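Bench notebook, December, cream blush trials continued

Batch 14 and why I am no longer speaking to it
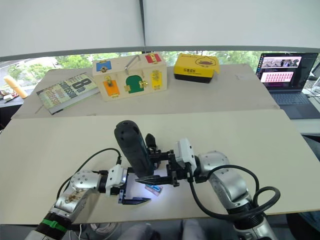
Picked up where we left off with the cream blush for Florkent. They want something that goes on like a mousse, sets like a powder, costs very little and comes in a shade called Begović Rose, after the street their first shop was on. I have managed the shade.

Batch 14 looked lovely in the beaker, as they all do. Poured into pans at 10 past nine, left on the side, came back after coffee to a fine crop of sweat beads across the top of every one. Wiped a pan with a tissue and swatched it on my arm anyway. Good colour, soft edge, no drag at all. It then slid gently towards my elbow over the next hour. Customers do like a product that travels well.

Suspects:
The new ester. Feels gorgeous, holds on to nothing.
Too little wax. I dropped it from batch 13 after Nataša said 13 was like blushing with a crayon. She was right but I resent where it has led.
Pouring too hot. Thermometer and I disagree about what it read, and I didn't write it down, so the thermometer wins.

Batch 15: candelilla back up by half of what I took out, same ester, silica up a touch. Poured cooler. It began to set in the jug and I had to chase it out with a spatula, so the pans look like ploughed fields. No sweating by lunch. Swatch is drier and a bit chalky at the edges, though it blends out if you work fast and have the temperament for it.

Batch 16: as 15, but with half the silica swapped for the Arkari starch. Much nicer. Slips for a few seconds, then stays where you put it. Pans came out smooth apart from two with a dimple in the middle, which is me not tapping them. Smells faintly of pancake. Fragrance might cover it, or we could tell Florkent it's a feature.

Wear test, such as it was: 14, 15 and 16 on my left cheek, in strips, from 11 until I went to the post office, where I remembered. At four o'clock 14 was gone, 15 had settled into a dry patch I didn't know I had, and 16 was still there and quite pretty. The woman behind the counter was very kind about all of it.

Compared 16 against the Onent stick that Florkent keep sending us as their idea of perfection. Onent has more shine and a better first swipe. Ours lasts longer on me and is a truer pink, where theirs goes a little orange by mid afternoon. Wrote that down in pen in case I'm asked to be modest later.

To do:
Remake 16 at double size and see if it still behaves. Things rarely do.
Put 3 pans in the warm cupboard and 3 in the fridge, leave for 21 days, do NOT open the warm one every morning to have a look.
Order more empty pans. We have 19 left and the lids don't fit all of them.
Ask Nataša to try 16 on her skin, which is deeper than mine and fussier about chalk.
Label things. Found an unmarked jar behind the scales that is either batch 9 or lip balm.

Later. Nataša Dimitrov has been in and tried 16 on both cheeks. Her note, copied out in full: "Fine. Ashy if you're heavy handed. Why does it smell of breakfast?" From her that's close to a standing ovation. She wants a version with the white pigment cut right down and a bit more red to make up for it, so that will be 17, first thing, before I answer any emails.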